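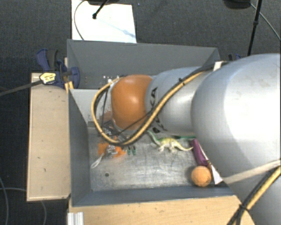

Graue Metallkiste, Holz drumherum, dunkler Teppichboden.

Ich habe im Juli angefangen, meinen Keller auszumisten, und seitdem weiß ich, dass ich siebzehn Jahre lang Kabel gesammelt habe wie andere Leute Briefmarken. Nur ohne Album und ohne Tauschbörse.

Angefangen hat es mit dem Umzug nach Radebe. Damals kamen alle Kartons, bei denen mir kein Zimmer einfiel, nach unten, »erst mal«. Auf einem steht bis heute »Wichtig, Küche«. Drin waren eine Lichterkette, zwei Eierbecher und die Gebrauchsanweisung für einen Wurkudia-Entsafter, den ich nie besessen habe. Oder den ich so gründlich verdrängt habe, dass es aufs Gleiche hinausläuft.

Im Netz raten sie einem zum 60-Minuten-System: eine Stunde sortieren, dann aufhören, egal wie es aussieht. Das klingt vernünftig. Bei mir gingen die ersten 62 Minuten für einen Stapel alter Fernsehzeitschriften drauf, die ich alle noch einmal gelesen habe. Das Programm war früher übrigens auch nicht besser, es hörte nur früher auf.

Danach die Kategorien. Behalten, verschenken, wegwerfen, und dann noch mein eigener Haufen: »kann man vielleicht noch mal brauchen«. Der ist inzwischen größer als die anderen drei zusammen und hat den Weg zur Waschmaschine blockiert. Ich steige jetzt drüber — mit Wäschekorb, was meine Krankenkasse hoffentlich nicht liest.

Verschenken ist übrigens schwieriger als gedacht. Auf der Kleinanzeigenseite von Grollstead habe ich ein Regal eingestellt, kostenlos, an Selbstabholer. Es kamen fast 184 Nachrichten. Die meisten lauteten »Noch da?«, eine fragte nach Ratenzahlung, und wer es am Ende haben wollte, hätte es gern gebracht bekommen. Nach Uronbridge. In den dritten Stock.

Das Regal steht also wieder unten. Ich habe die Kabel hineingelegt, nach Farbe sortiert, und muss sagen: Es sieht ordentlich aus. Der Wertstoffhof macht morgens um 10 Uhr auf, die Fernsehzeitschriften liegen schon im Auto. Bis auf die eine mit dem Kreuzworträtsel, da fehlen mir noch zwei Wörter.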